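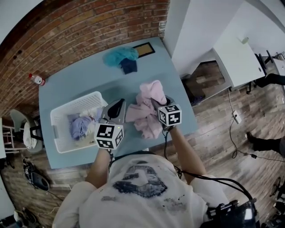
tresmareas
Pues yo no lo veo así. Si la camiseta es de algodón cien por cien y la lavas a 30, no encoge. Llevo 9 años sin secadora y la ropa me dura mucho más.

Lement
Depende del algodón. Las baratas encogen aunque las laves con agua fría. Compré 3 iguales en junio y dos ya no me llegan a la cintura.

Publicado el 8 de mayo de 2019

patio_interior
El agua fría no quita el sudor. Yo lavo a 40 las blancas y a 30 el resto – siempre del revés – y las tiendo a la sombra.

tresmareas
A 40 las rosas y los tonos claros pierden color en pocos lavados. Las blancas, vale.

gomaeva18
¿Y doblarlas o colgarlas? En percha se me deforman los hombros.

patio_interior
Dobladas. El punto, también.

Lement
Colgadas, pero en percha ancha. Dobladas salen con la marca en medio y hay que planchar otra vez.

tresmareas
Yo no plancho camisetas desde hace mucho. Se sacuden al sacarlas de la lavadora y se tienden por el bajo, con la pinza en la costura.

gomaeva18
Probaré lo de la costura. ¿Centrifugado a 800 o menos?

patio_interior
600 si no tienes prisa.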